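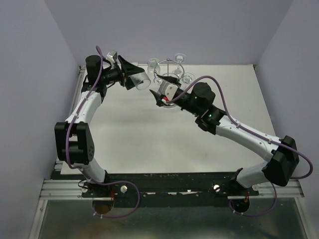
How to Make a Pop-Up Box Card

This is the card we make most often at the Nendthorpe Saturday table. It folds flat for the post and opens into a little box with layers inside. Allow an hour for your first one.

What you need

One sheet of A4 card, 250 gsm or heavier
Patterned paper for the panels
A scrap of acetate
Scoring board or a bone folder and ruler
Strong double-sided tape
Two or three small stamps and a black ink pad

Step 1. Cut and score

Trim the card to 23 cm by 18 cm. With the long side along the top, score at 5.5 cm, 11 cm, 16.5 cm and 22 cm. The last strip is your glue tab. Turn the card and make a cut down each of the first three score lines, from the top edge to the halfway point. Cut the fourth line the same way and remove the top half of the tab.

Fold along every score line and press hard with the bone folder. Maeve Nic Aodha goes over hers twice, and her boxes do sit squarer than mine.

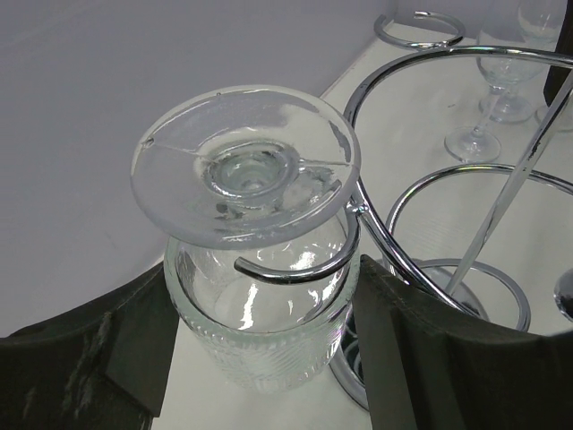
Step 2. Cover the panels

Cut four pieces of patterned paper, each 5 cm by 8.5 cm, for the lower panels. Stick them down before you assemble anything. The three side flaps at the top fold outwards, so cover those on the inside face, and leave the back flap plain if you want to write on it.

Step 3. Add the cross strips

Cut 2 strips of card, 7.5 cm by 2.5 cm, and score each one 1 cm in from both ends. Tape the ends to the inside of the left and right panels – one strip near the front, one near the back. Check that the box still folds flat before you press the tape down for good.

Step 4. Stamp and layer

Stamp your images on white card, let the ink dry and cut them out. Fix the tall ones to the back strip. For anything that should look as if it is floating, use a thin strip of acetate as a stalk.
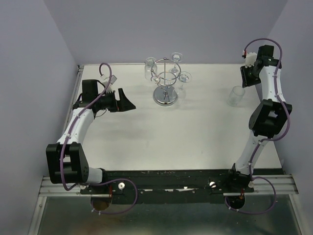

The table, June 2025

Step 5. Close the box

Run tape down the glue tab, tuck it inside the opposite panel and press. Fold the card flat and measure it for an envelope. Mine needs one 18 cm long, and it usually goes as a large letter.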